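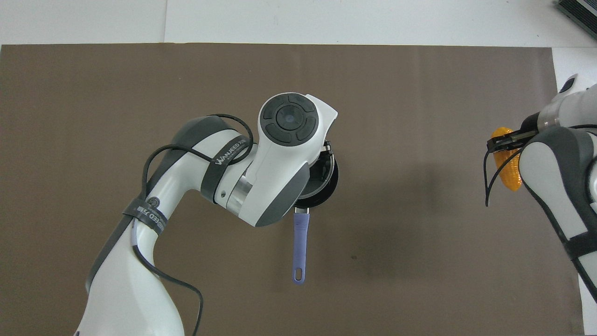
By Yuzhen Xiong
Updated April 12, 2021

Section 3. Pairing your phone with the Vidstead car stereo

Once your phone is paired, you get calls, music and maps through the car speakers, and it sounds great! Park first and set the brake.

1. Turn the key to ACC and wait for the home screen.
2. Press and hold the phone button for 7 seconds, until the light blinks blue.
3. Open Bluetooth on your phone and tap VIDSTEAD-100.
4. Check that the codes match, then tap Pair on both screens.
5. Say yes to sharing contacts if you want names to show up on calls (I love this one).

Note: The stereo stays open for pairing for 40 seconds. If you miss it, go back to step 2.

Note: It remembers 3 phones. Add another and the oldest one drops off the list. To keep a favorite, tap the star next to its name.

CAUTION: Do not pair or rename a phone while driving.

If your stereo shipped before January, load the new software in Section 2 before you start. Steering wheel buttons are next, in Section 4, and they're a lot of fun to set up!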